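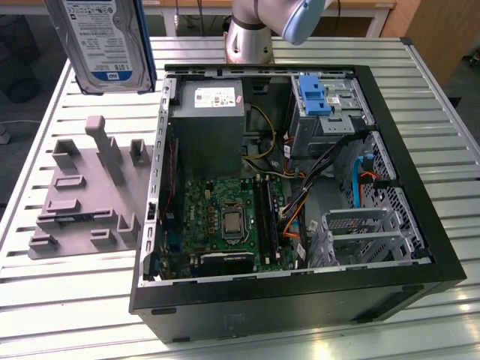 1/ I have now done a signing at a bookstore where the only person in line wanted the restroom key. I gave it to him. He did not come back to discuss my themes.

2/ The book is Povness, the second Firnach novel, and it is out in paperback as of this morning, 14 February 2021. My publisher thought Valentine's Day would be fun. It is a book in which a man poisons his brother over a well.

3/ Word count for those who ask, and my uncle always does: the first draft had a chapter 31 that ran to 528 lines of one goat being chased down a hill. My editor, Lawal Iyamu, wrote "is the goat important" in the margin. The goat is now four lines. I still think about the goat.

4/ People keep asking how you get a blurb. You write to authors you admire and then you hide from your own inbox. I sent mine in September. Kiprono Sang answered in two days with a paragraph so kind I assumed he'd mixed me up with somebody else. I used it anyway.

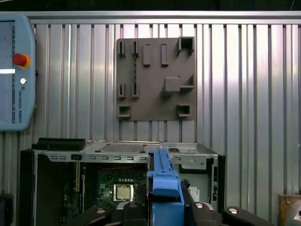

5/ QUESTIONS I GET, PART ONE
Do I have to read the first one first? No. Would it make me happy if you did? Very much, and it would also explain who Mumel is and why everybody leaves the room when she sits down.

6/ Is Kinyua coming back? Kinyua fell off a bridge, was buried, and had a song sung over him - a long one, I wrote all the verses. So, yes, probably book three.

7/ My first novel sold 907 copies, and I've met what feels like half of those readers at the same convention breakfast. Lovely people. Strong feelings about maps. One of them told me my river runs uphill and he was right. It's fixed in this one.

8/ If you've read Povness, please leave a review somewhere. It can be short. "Not enough goat" would be fine by me, and I'd forward it to Lawal.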